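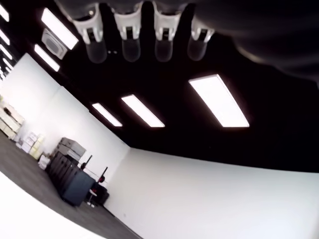 Four fingertips and the ceiling lights, from the camera at the robot's wrist. Skoltard open day, June.

Skoltard open day: your questions, answered without the brochure

Readers have been writing in since Skoltard opened its Gastdale demonstration room to visitors in June. We went for the morning session and stayed for the afternoon one. These are the questions that came up most, with the best answers we could get.

What is being demonstrated?

A two-armed robot handling soft objects at a table. The sign by the entrance called it "everyday assistance." What we watched was a robot picking up a stuffed toy. Whether that counts as assistance depends on how often you need a stuffed toy moved.

Is it working by itself?

Some of the time. Bethel Tsegaye, who ran the morning session, told us that part of the routine is driven by a person and part by the robot's own software. She would switch between the two when a visitor asked. She didn't announce the switch otherwise, and we think she should. Most people near us took the whole thing to be automatic.

Why a toy and not something useful?

Skoltard says plush is hard for a robot because it squashes and changes shape. Fair enough. It is also light, cheap and very forgiving if you squeeze too much. We asked to see a full glass of water tried instead and were told that wasn't on the program.

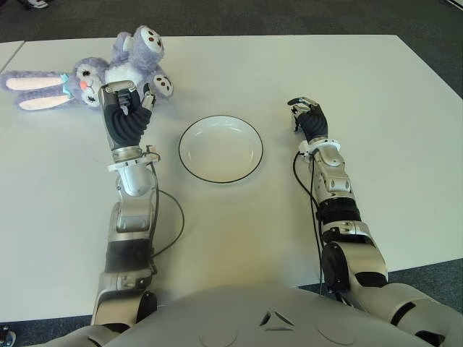
Left hand on the bunny, right hand open beside the empty bowl.

What is the bowl for?

It is the target for a later part of the routine, according to the handout. Ask to see that part before you leave, as it gets skipped when a session runs late.

How often does it get it right?

The handout claims 1,950 successful grasps out of 3,000 tries in the company's own testing. That is 65 percent, a number the handout leaves for you to work out. We asked what counted as a success and got two answers. One was "lifted clear of the table." The other was "held for the full period," with no period given. Until Skoltard picks one, we wouldn't lean on the figure.

Can visitors see what the robot sees?

Yes, and this was the best part of the day. A side screen shows the wrist cameras' pictures, and staff will pause it if you ask. The views can be tilted and hard to read, which tells you more about the job than the talk does.

Can I touch it?

No. You stay behind the line while the arms are powered. Toon Goossens will let you handle a spare fingertip at the end – bring it up early, there is only one.

Do I have to book?

Yes. Each session takes 28 people. Skoltard says 1,363 people signed up for this round, so expect a wait for the next one.

Is it worth the trip?

If you are curious about how these hands work, yes. If you are thinking of buying one, wait for a session with ordinary household things on the table and a clock running.

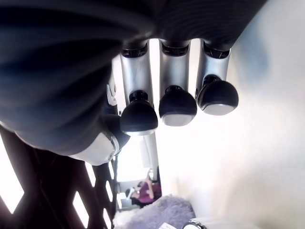 By Lemlem Nigatu
Additional reporting: Ewan Tomoana

Will the hand be the same in the finished product?

Skoltard won't say. Its staff described the current hand as "close to final," then said the finger pads were still being changed. The pads are what touch the object, so that is a fairly big thing to leave open. We have asked for a date and a price and have received neither.

Will you go back?

Yes, for the fall session, if the water glass is on the program. Send questions for us to take along through the contact page.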